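Dukik Countertop Water Flosser

Water flossers | Countertop models | Dukik

If string floss and you have never gotten along, this is a lovely machine to meet! The Dukik sits next to the sink, plugs into the wall and sends a thin pulsing stream of water between your teeth and along the gumline, right where a brush has trouble getting in. We've had one running in our Plandale showroom since March and it's the model we end up talking about most.

What we like about it

The dial, first of all. It has 12 pressure settings, and the low ones really are low. On setting 2 the stream feels like a soft tickle, so people with tender gums (or anyone trying a water flosser for the first time) can start there and work up over a week or two. The top settings have plenty of push for getting around a back molar or under a bridge.

The tank lifts off with one hand and has a wide mouth, so you can fill it straight from the faucet and get a cloth inside to wipe it dry. It runs for 120 seconds on a full tank at medium pressure - enough for both arches at an easy pace. There's a pause button on the handle too, so you can stop and spit without soaking the mirror.

It's also pretty quiet. You'll still hear it through a bathroom door, but it hums where our older floor model rattled.

What comes in the box

Base unit with lift-off tank and lid
Handle with coiled hose
Two standard jet tips, with colored rings so you can tell them apart
One orthodontic tip with a small tapered brush
One soft rubber tip for implants and deeper gum pockets
Tip storage case
Printed quick-start card

Extra tips come in packs of two or four. Swap them every three to six months, or sooner if the stream starts to spray sideways.

Using it

Fill the tank with lukewarm water. Cold water works fine but can make sensitive teeth jump! Click in a tip, lean over the sink, put the tip in your mouth and only then press the power button. Keep your lips nearly closed so the water can run out, aim at the gumline, and follow it along from the back teeth to the front, pausing for a moment between each pair.

You still need to brush. Plenty of people floss first and brush after, and some do it the other way around. Either is fine, so pick the order you'll stick with. If you've had recent gum surgery or an extraction, check with your dentist before you start.

Braces, bridges and implants

The Dukik is a real pleasure with braces. Threading floss under a wire takes patience that most teenagers don't have at bedtime, and the orthodontic tip gets around brackets much faster (it's great on popcorn hulls). For implants, use the rubber tip and stay on the lower half of the dial unless your dentist tells you otherwise.

Looking after it

Empty the tank after each use and leave the lid open. Once a month, run a tankful of warm water mixed with a splash of white vinegar, then a tankful of plain water. In hard-water areas do this every two weeks.

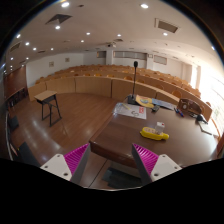

Large lecture hall, with desk.

Details

Type: countertop, corded
Pressure settings: 12
Run time per tank: 120 seconds at medium
Tank: removable, top-rack dishwasher safe
Colors: white, slate
Warranty: 2 years, parts and labor

Ordering

In stock at Plandale and at our Sultamthorpe store, where you can also pick up tips and replacement hoses. Dental offices ordering for patients should ask for the Shevchuk trade list, which has case prices on units and on bulk boxes of 200 tips.

Related: Dukik travel flosser, replacement tips, tank and lid set, Shevchuk interdental brushes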